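Guides > Grippers > Hand vs. two-finger

Quick way to compare hands and grippers on the Pallov bench. Same objects each time: mug, plush, plate, bun.

1. Set the head camera view first. Mug and plush left, plate in the middle, bun by the right hand. Glare on the white top is bad, dim the lamp if tracking drops.
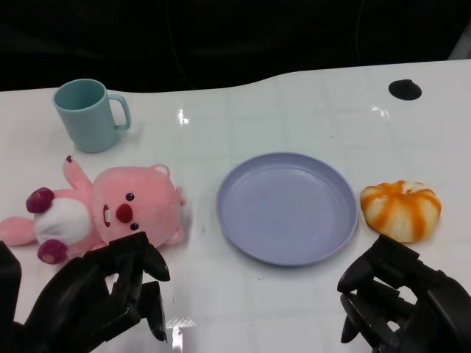 2. Switch to wrist view. Check the finger tip shows up next to teh mug. Screws snug, esp. at the pivot joint.

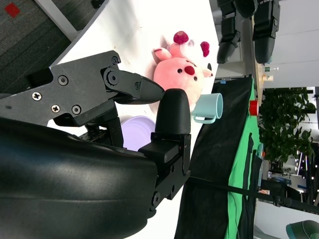
3. Run 41 grasps per object. Start at 70 percent speed, no faster on the plush.

4. Log drops and slips seperately. Send the sheet to Rima Nimri.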